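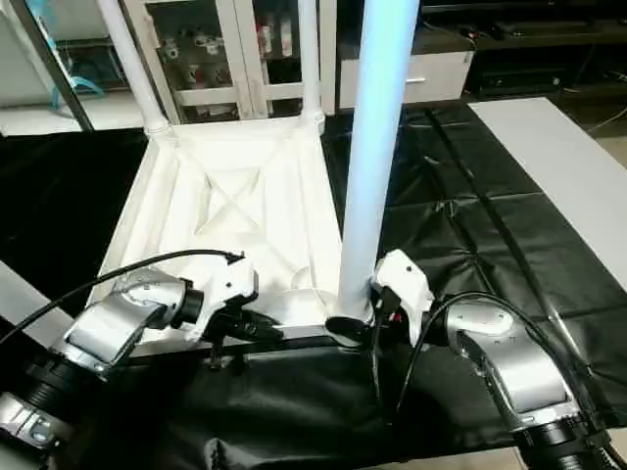

I've put together more flat-pack stools than I can remember, and my number one tip is still to tighten nothing until every leg is in. Flip the seat face-down first, so the ribbed underside is up and the legs point at the ceiling. I like a sheet of black plastic under it (my table scratches if you look at it funny!) and white bits show up great if you drop them.

**Sticky leg?** Twist while you push, and skip the hammer. A dab of dish soap in the socket helps too.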